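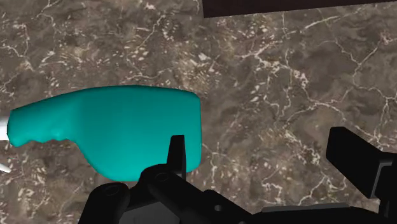 Who clears old shells and mines from the land outside Rutside?
The work is done by Staniforth, a clearance group that took over the eastern fields in November and reports to the district security office in Adlow.

The group opened its depot to visitors on 2026-07-13. I went with Fatemeh Akbari, who farms near the old firing range and has been kept off 3 of her fields.

Gifty Zakaria met us at the gate and took our phones before the tour. Visitors walk between two lines of white tape and stay 5 meters from the storage sheds. Zakaria said the crews have logged 1637 items so far, most of them mortar rounds and fuses. Rusted grenades turn up along the drainage ditches after heavy rain.

Controlled blasts are set off in a pit north of the road. Villagers had complained that they got no warning, so a siren now sounds 4 minutes before each one. Akbari told her the siren can't be heard at her house when the wind is from the west. Zakaria wrote that down.

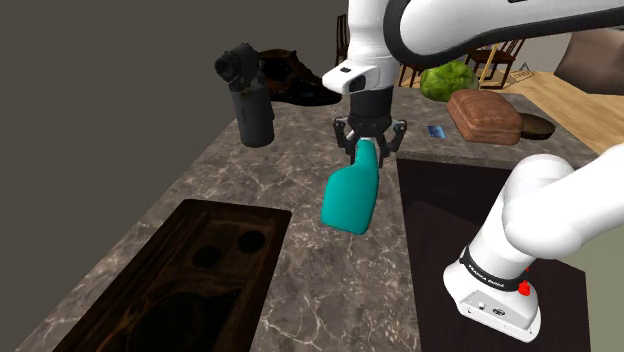 White robot arm with a teal spray bottle over a gray countertop.

After lunch Joanne Hollis went over the map of cleared land. Green plots have been handed back and red ones are still closed. Two of Akbari's fields are red. The third is waiting on a signature from Adlow, and Hollis could not give a date for it.

The bus back to Rutside leaves from the main gate.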